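Início > Projetos de alunos > Organização de espaços > Relatório final

Pesquisar no site Buscar

Um copo para as canetas: relatório do nosso projeto de mesa de estudo
Jucélia Bezerra, com Janaína Bastos

Quando a professora pediu um projeto sobre organização, eu e a Janaína pensamos logo em armários, gavetas, aquelas coisas grandes. Acabamos ficando com a mesa branca da sala Kidcombe e com um problema bem menor: onde é que as canetas moram? (Parece bobagem, mas quem já procurou caneta cinco minutos antes de uma prova entende!)

A primeira regra foi usar só o que já havia no armário. Pegamos um copo de papel branco, uma caneta preta com clipe e um marcador preto de tampa vermelha. O marcador foi para o copo e a caneta ficou deitada na mesa.
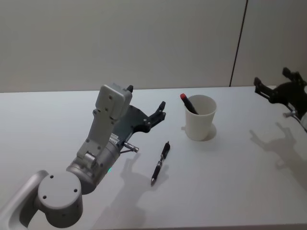
O marcador já no copo, a caneta ainda sobre a mesa.

Eu queria o copo num canto, a Janaína queria no meio. Testamos as duas ideias durante três semanas, em março, e anotamos tudo num caderno. No canto, a gente esticava o braço e esquecia de devolver a caneta - o caderno está cheio de reclamações minhas sobre isso. No meio ele ocupa espaço, claro, mas todo mundo alcança.
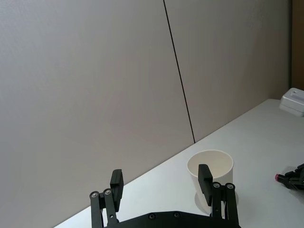 Outra dúvida era o peso. Copo de papel vazio é muito leve, e eu tinha medo de que um marcador inclinado derrubasse tudo. Pensamos em colar o fundo com fita, em pôr umas pedrinhas dentro, e a Janaína ainda sugeriu comprar um porta-canetas da Skarach. Desistimos da compra porque aí não era mais o nosso projeto, né?
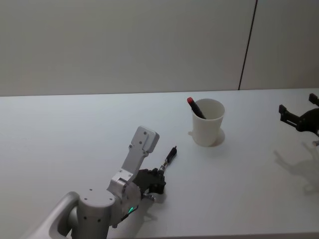

O copo perto do meio da mesa, com o marcador de tampa vermelha.

Perguntamos a opinião de sete colegas da turma. A maioria preferiu o copo no meio, e três pediram um segundo copo só para marcadores, ideia que adorei e que vai entrar na próxima versão. Também combinamos que a caneta se guarda com a ponta para baixo, assim o clipe fica em cima e é fácil de puxar.

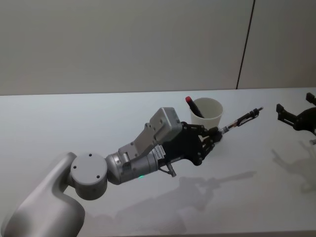 A caneta erguida acima da mesa, com a ponta de metal virada para a direita.

Falta medir quanto tempo dura um copo desses em uso diário. O nosso caderno fica na estante da sala para quem quiser continuar, e a Janaína já começou a desenhar a versão com dois copos.

Contato | © Mapplebeck, projetos de alunos | Voltar ao topo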